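How to respond to a public consultation on a draft Bill

Consultation papers are published with a reference number, a closing date and a list of questions. Note all three before reading further.

1. Download the full paper. The summary for the Allenport Harbour Bill ran to 38 paragraphs and left out the schedules.

2. Mark the clauses that affect you. Cite each by clause and subsection, e.g. clause 70(2). Page numbers change between versions.

3. Answer only the questions you have evidence for. Blank answers are accepted.

4. Put any proposed wording in full. Show deleted words struck through and new words underlined.

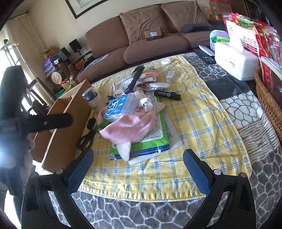

5. State whether you are replying for yourself or for a body. If for a body, give its name and the number of members consulted.

6. Say if any part is confidential. Replies may otherwise be published in full.

Send by email as one file and keep the receipt. Late replies need the written consent of the Bill team.

Page maintained by Elin Ellis. Last checked Oct 3, 2024.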